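Subject: Re: [small-robotics] Second arm or better grippers?
From: Etum
Date: Monday, 16:40

Dostley wrote:
> We've got money for one more thing before the budget closes in July. Half of us
> want a second arm so we can run two stations, the other half say we should spend
> it on fingers and spares for the arm we already own. What did you lot do at
> Pacheco, and would you do it again?

Hello all,

We had this very argument last year, so I'll tell you how it went and you can make of it what you like. We bought the second arm. I voted for it, too! It's a lovely thing and it sat on its stand for 5 weeks, as we hadn't put a penny aside for mounting, cabling or a second set of fingers. The quote from Jivdale covered the arm and the controller and that was that – everything past the flange was extra, and I'd read that line and sailed straight over it.

So my advice is to price the whole station before you price the arm. Ours came out 30 per cent over what we'd told the finance people, and most of the difference was small stuff. 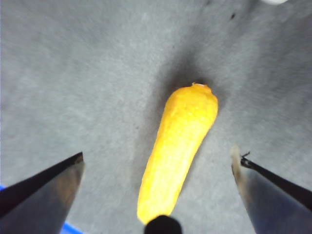
Fingers are where I'd put your money first. We do produce handling, mostly pretend groceries and a few real ones, and the shapes are all over the place. Flat metal plates are fine for boxes, but I'd want a softer pair in the cupboard as well for anything like that yellow veg, with all those bumps and the narrow end. Look at the cable on the right-hand finger while you're at it, with the little wire strands sticking out of the end. Put cables on your list, and clips to hold them down, and order 2 of everything. They cost next to nothing when they go in with a bigger order and a silly amount when you need one by Wednesday.

The other thing I'd budget for is somebody's time. Swapping fingers is quick, but checking the grip settings again afterwards isn't, and we'd allowed nothing for it at all. Our second arm only started earning its keep once one person had a regular afternoon for that sort of job.

If you still want the arm after all that, ask whether they'll hold the price into the next budget year. Jivdale did for us, though we had to ask twice. I can dig out our parts list if it's any use – it's a messy spreadsheet and the postage column is wrong, but the rest is sound.

Cheers,
Etum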